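Sink pick routine, Kiscombe bench notes. Assumes your arm is already bolted down and homing OK. If not, do that first, come back.

You need:

- arm + gripper, working e-stop
- a sink. Real one, with a faucet in the way
- cup, bowl, sponge, a fork
- marker card for calibration
- zip ties or velcro for the cable

## 1. Find your ceiling

Faucet spout is the tallest thing you'll hit. Jog the gripper over to it, slow, pointing down, then raise until you clear the top. Save that height as `z_safe`. Every move between basins goes through `z_safe`. No shortcuts, I tried.
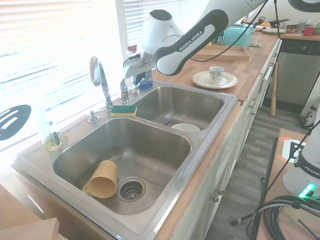
**Li-hua Chow**

Tan cup on its side by the drain is the hard pick. Start with the bowl. Steel basin throws glare if the blinds let light in, so set exposure by hand and leave it. Auto exposure will drift on you and then the depth goes to mush.

Also move anything breakable you care about. Teacup on the counter is fine if it's outside your reach box, check the box.

## 2. Reach box

Draw it in software, not in your head. In Grustis it's under Limits > Volume:

```
speed_pct: 4
settle_ms: 143
retries: 3
```

Run that speed untill you trust it. Settle time matters more than you'd think, the cup rocks.

## 3. Cable

Leave slack between elbow and wrist, a loose loop. Too tight and it pulls at full reach. Too much and it snags the faucet handle. Run the arm thru its whole range by hand and watch the loop the entire time.
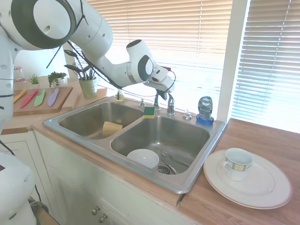
*by Li-hua Chow*

## 4. Picks, in order

1. Sponge. Squishy, forgiving. Low force.
2. Bowl. Grab the rim, come straight down.
3. Cup on its side. Rotate the wrist to match it first.
4. Fork. Flat on the basin floor, worst of the lot. Approach across the handle, close slow, stop on contact.

Fork keeps failing? Check z on the basin floor. Ours was off becuase we'd calibrated on the counter. Redo it with the card lying in the basin.

Tall stuff on the back corners (soap bottle etc) goes in as a keep-out cylinder. Plants on the left too, one big block, don't bother modeling leaves.

## 5. Logging

Turn it on before the first run. Cap the log at 1,000 lines or the viewer chokes. Save a copy after each item, name it by item.

Still to do: plate and saucer stack. Ask Ho about softer finger pads before trying that. Bench is free Tuesday after lunch.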